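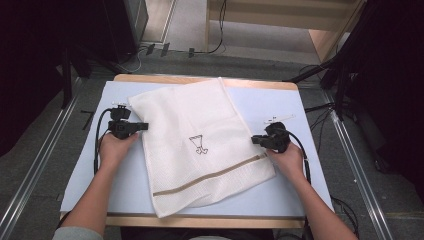
How do you teach a robot to zip up a laundry bag?

Try it yourself first. Find a bag with a zip, or a pencil case, and close it very slowly. One hand pinches the little pull. The other hand holds the cloth so it doesn't slide along too. You probably did all that without thinking, and you've been doing it since you were small.

A robot has no idea about any of it. It doesn't know that cloth is floppy, or that a zip only likes to go in one direction at a time, or that if you pull too hard the whole bag comes with you. Somebody has to show it. And one of the nicest ways of showing it comes in a box, with a handle for each hand. It's called the Gutix Pair, and we've been finding out all about it.

What is the Gutix Pair?

It's a kit with two grippers in it. A gripper is a robot's version of a hand, only much simpler. Your hand has four fingers and a thumb. A Gutix gripper has jaws that open and close, a bit like a crocodile's mouth or the tongs you use for picking up salad.

The clever part is that these grippers aren't stuck on the end of a robot. A person holds them! You take one in each hand and squeeze to close the jaws. Then you do a job with them, any job you like, as long as it can be done on a table. Fold a flannel. Put a lid on a tub. Open a mesh laundry bag, the sort that keeps socks together in the washing machine, and close it again.

While you work, the kit remembers how your hands moved. It remembers where each gripper went, how it was tilted and when the jaws were open or shut. All of that is stored in a computer, and later on a robot with the same sort of jaws can learn from it.

Why not just tell the robot what to do?

Good question, and people did try that for a long time. You can write instructions for a robot, like a recipe. Move left. Go down. Close the jaws. That works very well if everything is always in exactly the same place, such as in a factory where every box is the same as the last one.

Now think about your socks. Are they ever in exactly the same place? A bag made of soft fabric is never the same shape twice. It bunches up at one end, or it gets a crease across the middle, or it lies a bit crooked on the table. A recipe would go wrong straight away.

So the robot needs to see the job done lots of times, with the bag a little bit different every time. Each go is called a demonstration. The people at Borndale, the workshop that makes the Gutix Pair, told us that their own laundry bag collection has 2,197 demonstrations in it. Imagine doing up the same sort of zip 2,197 times! (They do take turns.)

How does the kit know where your hands are?

Each gripper carries a marker on top. A marker is a bit like the number on a runner's shirt. It helps the system pick out one thing and follow it around, even when it is moving quickly. With a marker on the left gripper and another on the right, the computer can tell the two apart and keep track of both.

There is a cable for each gripper as well. Cables carry messages to the computer, and they are also the part we would most like to change. You do have to think about where they go. If one gets under your arm or snags on the edge of the table, you have to stop and move it. Borndale say a version without cables is on their list, but they haven't said when.

What is it like to use?

Strange! And then, after a while, great fun.

The first thing you notice is how hard easy things become. Picking up a zip pull with your fingers takes no time at all. With the jaws it took us 5 tries, and on one of those we picked up the bag instead. You can't feel the cloth properly through the gripper, so you have to look carefully at what you're doing. It's like trying to do up a coat in very thick gloves.

This is useful, though, because the robot will have exactly the same problem. If you can find a way of doing the job with two simple jaws, then the robot has a chance of doing it too. You end up inventing tricks. Ours was to press one gripper down on the edge of the bag to hold it still, and leave the other one free for the zip.

Grown-ups setting up the kit should know that each gripper weighs 687 grams, which is fine for an adult but heavy for small hands. Younger children will want a rest quite soon. A plain board on the table is a good idea as well, as it makes a tidy place to work and everybody can see where the edges are.

Does the robot really learn?

Yes, but slowly, and it makes some very silly mistakes on the way. We watched a robot that had learned from the Petchrat set, a smaller collection of tidying jobs that comes with the kit. It folded one tea towel beautifully. Then it tried to fold the table.

More demonstrations help. For a fiddly job, Borndale suggest collecting roughly 2,000 before you expect very much. That is a lot for one family or one class, so there is a sharing club called Nirnlow where schools can put their demonstrations together. Your class might do pencil cases while another does lunch boxes, and everybody's robot gets to learn both.

Words to know

Gripper – a simple robot hand that opens and closes.

Jaws – the parts of a gripper that do the holding.

Marker – something fixed to an object so that it can be followed as it moves.

Demonstration – one go at a job, done by a person, for a robot to learn from.

Have a go at home

You don't need a kit for this one. Take two pairs of kitchen tongs, one for each hand, and ask somebody to put a zipped pencil case in front of you. Can you open it? Can you get one pencil out and close it again? Swap places and watch the other person's tongs very closely. See if they hold the case in the same spot as you did.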